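Ticket 104 — Desk lamp flickers, table by the white wall
Status: Open, waiting on part
Site: Irkatgate, upper room
Category: Furniture and lighting

Reported Wednesday. The black desk lamp on the wooden table flickers after it has been on for 20 minutes or so. The ceiling lights are fine. The person reporting also asked whether the plant could be moved, as its leaves get in the way of the switch.

Tried first: different outlet, same result. New bulb from the Cluron box, same result. Tightened the joint under the shade — flicker got less frequent but did not stop.

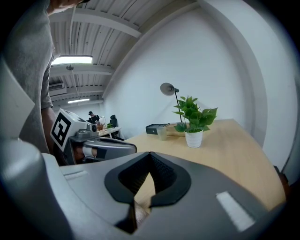 Darnell Haverford
Facilities Support, Myklebust

Lamp is the one with the round dish shade, behind the potted plant. I'm leaving it where it is for now. Please don't water the plant on the table while the lamp is plugged in. Take the pot to the sink and let it drain before putting it back. Drinking glasses should stay on the wooden tray.

Checked the cord with the meter. Reading drops out when the cord is bent close to the base, so I think the break is there. The base does not open without drilling, so I have asked Kitadetti for a replacement cord and base, part 66.

Next step: swap the base when the part comes in, run the lamp for 100 minutes, close the ticket if there is no flicker. Until then, keep it switched off.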